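Print queues that never empty: Areeba Lodhi on the Carkeck spooler leak

Areeba Lodhi runs the terminal server farm at Clanderley, where 449 users print from shared desktop sessions. Since November her team has been tracking a memory leak in the print spooler that only shows up under session load. We spoke by phone on 27th December, during a maintenance window.

The symptom is easy to describe. The spooler process starts the day at a normal size and grows until new sessions stop getting their redirected printers. "At 1175 open handles per session host we start to see logon delays," Lodhi said. "Existing sessions keep printing. New ones hang at the desktop, and the user calls us and says the server is down."

Her first suspect was the Carkeck universal driver, which had been updated on all hosts the same week. Rolling it back on five servers slowed the growth but did not stop it. "So the driver makes it worse, but there is something underneath."

What is underneath, she believes, is the way the Konumon profile agent handles printer keys at logoff. The agent copies the user's printer settings to the profile share, then unloads the registry hive. If the spooler still has one of those keys open, the unload fails and the key stays behind.
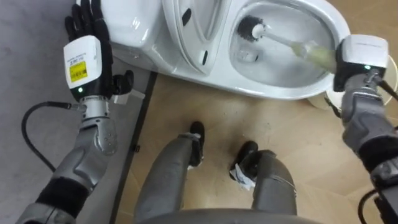
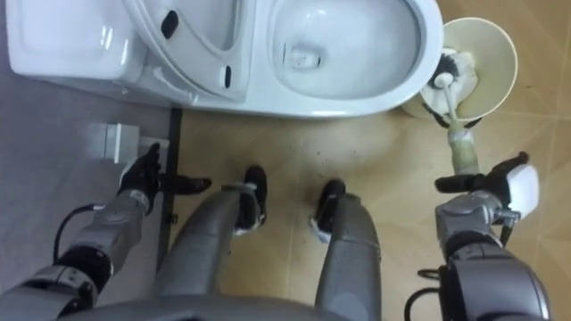

Cleanup is where most sites go wrong, according to Lodhi. Many admins schedule a script that stops the spooler, deletes everything in the spool folder and starts the service again. That clears stuck jobs and leaves the orphaned keys in place. Her own script stops the spooler, lists the loaded hives, matches them against active sessions and unloads the rest before the restart. It takes about 105 seconds per host, and she runs it only when the host is drained.

Sølve Grønli, who maintains the login scripts on the same farm, wrote the matching step. He warned against running it during working hours. "A disconnected session is still a session," he said. "The first version did not check for that — we unloaded a hive from under a user who had gone to lunch."

Both vendors have a case open. Carkeck has supplied a debug build of the driver, now running on a test host named Boström. Konumon has asked for a process dump taken at logoff, and Lodhi has sent two. Neither company has confirmed a bug.

Until then she recommends logging the handle count at a fixed interval and draining a host before it reaches the limit. She also suggests turning off automatic printer redirection for users who only need the default device. "Do that first," she said. "It needs no script and you can undo it in a minute."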